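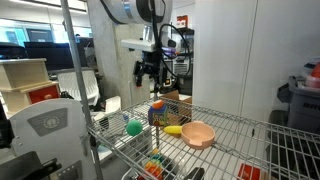
作者：周砚宁
职务：普沃夫（Puvov）社区图书室 馆务主任

关于闭架书库搬迁后借阅办法的几点说明

本室闭架书库已于八月迁入Furnell楼二层，迁移图书共计1,315册。搬迁期间承蒙各位读者体谅，谨此致谢。现就读者来信中较为集中的问题，以个人名义在本博客作一说明，正式条文仍以室内张贴的通告为准。

其一，索书号未作变更。旧目录卡片继续有效，读者仍可依原号填写索书单。惟地方文献一类，原与期刊合订本混排，现已单独成架，计807册，索书单请投入服务台左侧的专用信箱。

其二，取书时间有所调整。上午十时前递交的索书单，当日下午二时起可在服务台领取；逾时递交者，顺延至下一开放日。图书保留期为两个开放日，逾期即行归架。

其三，Mägi阅览角自本月起恢复开放，设座位27个，不接受预约。该处供读者查阅不外借的图书，请勿将饮料带入。

另有读者询及Ollex检索系统何时可查闭架藏书。目前著录工作仍在进行，早年油印本的题名与责任者多有缺漏，须逐册核对原书，进度较慢。在录入完成之前，请以卡片目录为准。

各架物品与图书的摆放，馆内同人尚在逐步调整。如发现架位标签与目录不符，可在索书单背面注明，由当值人员核实更正。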